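Lisis fit-out, progress to 15/09/2021
Prepared for Tendano by Imke Albers

The dressing corner is furnished. The white vanity with the round mirror is in, carved roses and all, and I withdraw my earlier remarks about its taste. Visitors head straight for it. 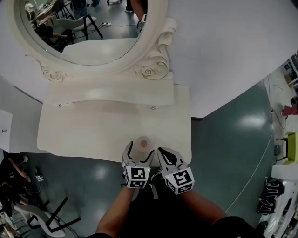
Spend this period was 545 against the furniture line, leaving 3065. Reinholz still owes us 2 stools and has stopped using the word "shortly" – I count that as progress.

Upstairs, the mezzanine railing is signed off. Cuvlow wanted 40 more for touch-up paint and was politely refused. 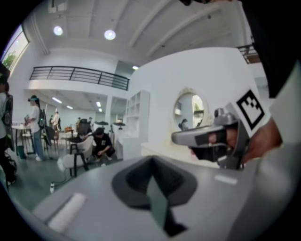
Still open: the storage plan, and a decision on the chairs, which do not match and never will. Final report in December.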